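Talk notes: "The bed is also a table"
Plosaton evening meeting, June. Slot is 8 minutes plus questions.

Start slowly. Say good evening, wait for the chairs to be quiet. Thank the Nitport people for the room. Ask: who has put something on the bed today that was not a person or a blanket? Wait for the hands.

My subject is small. I want to speak about the top of the bed in the daytime, when the sheet is on and nothing else is finished. In my old flat in Tandau the bedroom had no table, so everything landed on the bed. Keys, socks, letters, my phone. At night I moved it all to the floor, and in the morning I moved it back. I did this for 7 years. (Pause here, people usually laugh.)

Next slide.

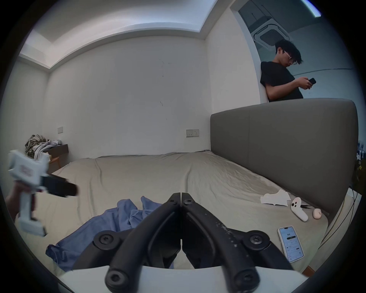

Small things are harder than big things. A blanket has one place and you know where it goes. Small things do not have a place, and each one asks you for a decision. Look at the right half of this bed: a crumpled tissue, a little white ghost with a face, a peach-colored thing like an egg, and a phone with the screen on. The tissue is easy, it goes in the bin. The phone is also easy. But where does a ghost live? I have asked this at three talks and I got a different answer every time. Let the audience say two or three answers, do not correct them.

Then my method. Speak it without reading.

First the cloth. Anything made of cloth leaves the bed before you touch the small things, because small things hide in the folds. On the slide there is a blue cloth in a heap, I would take this one first. Shake it over the bed, not over the floor.

Then the small things go into one bowl. Do not sort yet. I use an old soup bowl from Koivisto. Carry the bowl out of the bedroom and sort it at the kitchen table, sitting down.

Last is the sheet. Pull it from the corners on the headboard side, then walk around. It does not have to be perfect.

If there is time: the story of the lost earring. If no time, go to the questions.

Bring: bowl, one pillowcase, water.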